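Chapter 8
When the Gripper Does Not Let Go: Faults at the Packing Table

In the previous chapters we have treated the robot cell as a system which does what its program says. Most of the working day this is true. In this chapter we study the remaining part of the day, when a command is sent, the controller reports success, and the fingers have not done what was asked.

We begin with a case from the Kongkaew packing line, where two arms put small parts into cartons. During a long test the line made 2,509 transfers. In 156 of them the gripper opened later than the controller believed. The arm was already moving away, and the part was carried over the side of the carton and dropped on the floor. No person was hurt. However, an operator twice reached into the cell to pick up a fallen part while the arms were still powered, and this second fact is more serious than the first.
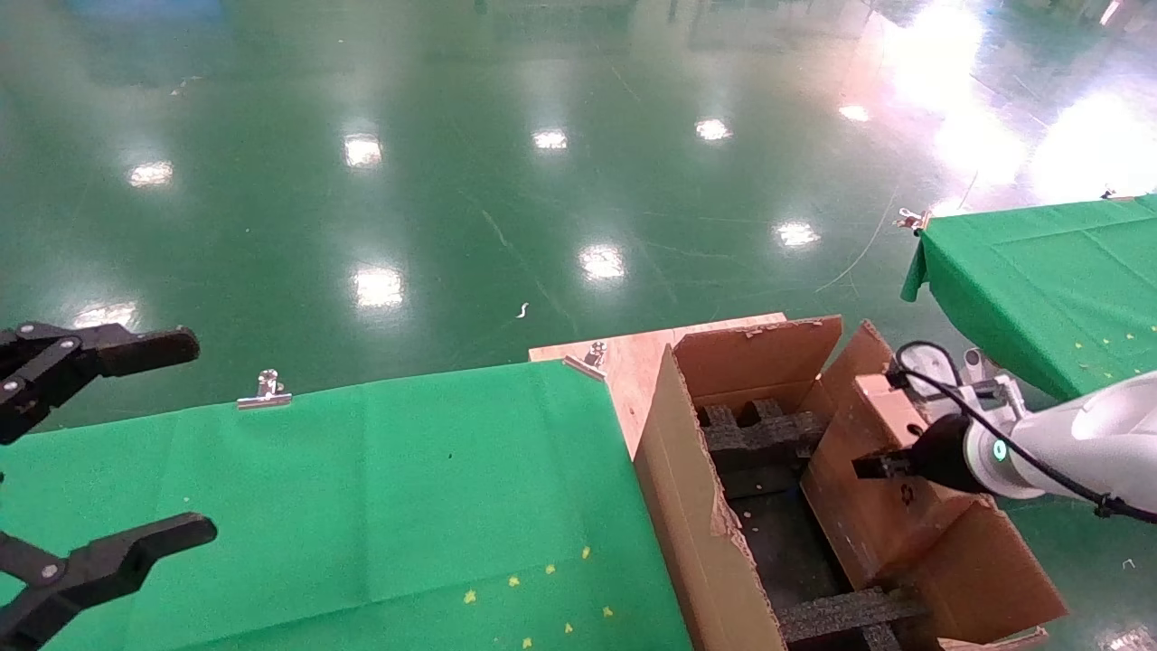 The fault itself was simple to find, but it took a long time, for everybody looked first at the program. The Presex controller did not read the real position of the fingers. It waited a fixed time after the open command and then set the signal "released". When the joints of the gripper became stiff, the fixed time was too short. A Tromix position sensor was later fitted, and the arm was allowed to leave only after the sensor gave its answer -- a small change in the wiring, and a large one in the behaviour.

The reader should notice that there are two different questions. Why did the part fall? And why was it possible to put a hand near a powered arm? A repair which answers only the first question leaves the danger in its place.

In section 8.1 we define fault, error and failure, and we keep these words apart in the rest of the book. Section 8.2 deals with signals that are assumed and signals that are measured. Section 8.3 explains the Kaster method for recording a stop, and section 8.4 returns to the operator, the guard door and the restart button.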